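## 4. Small-Batch Labels and the Pricing of Wearable Art

Independent designers who show at regional fashion weeks often sell the same garments afterward, in small numbers and at prices set before the first order arrives.

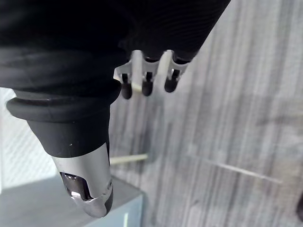
**Figure 1.** Thumb with a polished metal tip and black fabric over the back of the hand.

Our interest is in how those prices are reached and whether they hold through the selling season. The sample consists of 40 labels, each with no more than seven employees, that presented at least one collection during the study period. Owners supplied their order books and took part in one interview. The order books together list 2,675 garments, of which 599 were made to measure. Alterations carried out after delivery were recorded separately and are not included in either total.

Earlier work by Coşkun treated the runway piece as a form of advertising, with its cost recovered through simpler garments in the same line. Our interviews support this view only in part. Several owners said that the runway piece was the first to sell, often to a buyer who had attended the show, and that the simpler garments followed slowly. The owner of Tultlow, a label working mainly in hand-painted silk, reported that customers asked for the original and declined a copy in another color — even when the copy could be finished sooner.

Labor was the hardest cost to record. At Macaraeg, beadwork was logged by the hour, while at Terkunel the same kind of work was paid by the panel. We converted both to hours using the cutting-room notes, following the method set out by Gwynne. Where no notes existed, the garment was left out of the labor comparison but kept in the sales totals.

Prices changed less than we had expected. Most owners held the opening price until October and then chose to withdraw unsold garments for reworking into the next collection. Section 5 considers how this practice affects the value given to fabric kept in storage.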